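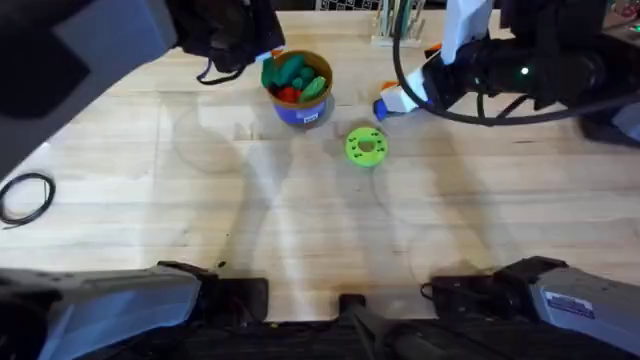

Search this site Search Go

Equipment planning: second two-arm bench

Jun 26, 2019
By Yi-chun Chu

The budget request for a second two-arm bench at Drirbridge goes in with the autumn round. Groups that want time on it should read the figures below and send corrections before the request is closed, as there is no route for adding items once the order has been raised.

The first bench was bought as a pair of arms and a table. Everything else was found later, out of consumables, and the consumables line was overspent by May. The new request therefore lists the bench as a complete station: arms, grippers, cameras, mounts, power, cabling, table, spares and the objects to be handled. Litivis has quoted for the arms and the mounts as one package. Hosavska has quoted for the arms only, at a lower price, with mounts to be made in our own workshop. The two quotes can't be compared line by line until workshop hours are added to the second, and the workshop has been asked for an estimate.

Grippers are the largest running cost. The pads flex on every grasp and are treated as wearing parts. We are asking for 6 complete finger sets at the start, with pads stocked separately so that a finger body isn't thrown away with a worn pad. The finger bodies can be printed in house. The rubber strip on the contact edge can't, and has to be bought by the roll and cut to length. Screws for the finger bodies should be ordered in one size only. The present bench uses two sizes that look alike in the tray.
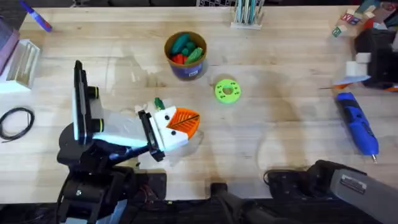
Left arm and gripper at the bench, with the cup of toy vegetables and the green disc on the table.

Cameras are listed in two groups. The fixed camera needs a rigid stand that doesn't share a surface with the arm bases, and the stand is now a separate line in the budget. The small cameras at the grippers are cheaper but fail more often, usually at the connector, and one spare per arm is included. Lighting was left out of the first order altogether. The arms throw long shadows over the middle of the table, and two diffuse lamps have been added to the request. They will need their own sockets.

Cabling was costed at nothing last time. It is now £296, which covers longer leads, strain relief at each moving joint, and clips to keep the slack off the working area. Anyone who has had to stop a run to free a loop of cable will see why the line is there. Please don't trim it to make room for something else.

The table is the one item where we propose to spend less. A plain wooden top has been adequate. It marks, but it can be sanded, and fixing holes can be moved without asking anyone. A machined metal plate was priced and dropped. The saving goes to the spares line.

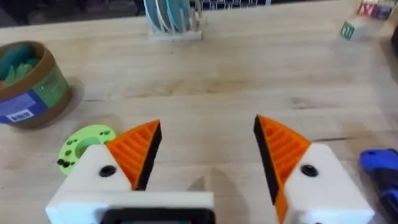 Objects for handling need a small but regular sum. The Tseng trials use toy food, printed discs and ordinary household items, and pieces go missing or get damaged. We have allowed £100 a year for replacements and filament. Trial leads should keep a list of what is on the table for each run and store the sets in labelled boxes, so that a lost piece is replaced with the same piece. Hand tools are a separate matter. Each bench will have its own set, paid for from the station budget, and tools are not to be moved between benches.

Operator time is the item most likely to be underestimated. The plan assumes 500 hours in the first year, including setting up, calibration, resetting objects between runs and minor repairs. Our records for the first bench show that resetting takes longer than the runs it serves. Groups bidding for time should enter their resetting hours on the form as well as their running hours. Bids without them will be returned.

Two points remain open. The first is whether service cover is bought with the arms or paid for by the visit. Litivis includes a year of cover and Hosavska does not. The second is floor space. The bench will stand in the room next to the present one if the power supply there is adequate, and the electrical check hasn't been booked yet.

Comments on the draft go to Yi-chun Chu at the Drirbridge equipment desk. The draft and both quotes are in the shared planning folder.

Contact us | Copyright 2019 Drirbridge Equipment Newsletter | Back to top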